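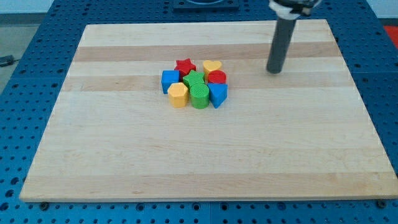
Shape blocks on a maple board.

Questions I get a lot

I've been running the Tillthorpe toy swap out of the old grange hall for 4 years now, and my inbox fills up with the same handful of questions every January when everybody is cleaning out closets. So I finally typed up my answers. If yours isn't covered, write to me and I'll get to it (usually at night, after my own kids are down).

How does the swap work?
You bring toys, you get tokens, you spend the tokens on other toys. One token per item, whether it's a puzzle or a dollhouse. People have asked me to do a points system and I tried it for one season and spent the whole morning arguing about train tracks. Never again!

Do I have to bring something to take something?
Nope. New families get 10 tokens to start with, no questions asked. Just tell whoever is at the door that it's your first time.

What can I bring?
Blocks, puzzles, dolls, cars, board games, dress-up stuff, ride-on toys if you can carry them in. Please wipe things down first. Books go to Samira Salameh's table, which has its own rules, so ask her.

What can't I bring?
Stuffed animals (I know, I know, but we ended up with bags and bags of them), car seats, cribs, anything with a cracked battery door, and anything you know has been recalled. I look up recalls when I'm unsure, but I can't catch everything, so please check before you pack the car.

My shape sorter is missing a piece. Will you take it?
Yes, if you put a note on it. I keep a bin of stray shapes and it's amazing how often a match shows up. Same for puzzles, except I draw the line at two missing pieces.

How do you clean wooden toys?
A damp cloth with a drop of dish soap, then a dry cloth, then I leave them out overnight. Don't soak them and don't run them through the dishwasher. I ruined a very nice stacking rainbow that way and I'm still sad about it.

How many toys go through in a year?
Last year it was 2,401, and the year before that it was 2,259. Bram Vermeulen keeps the tally, so blame him if you think it's off.

Can I drop things off early?
Thursday evening before the swap, from 6 to 8, at the side door. Please don't leave boxes on the steps. It rains on them.

What happens to the leftovers?
Poonam Sandhu loads up her van and takes them to a few day cares that have asked for them. Broken stuff gets tossed.

Can I save my tokens?
Sure, they don't expire. The green ones from the first year are still good too, if you find any in a coat pocket.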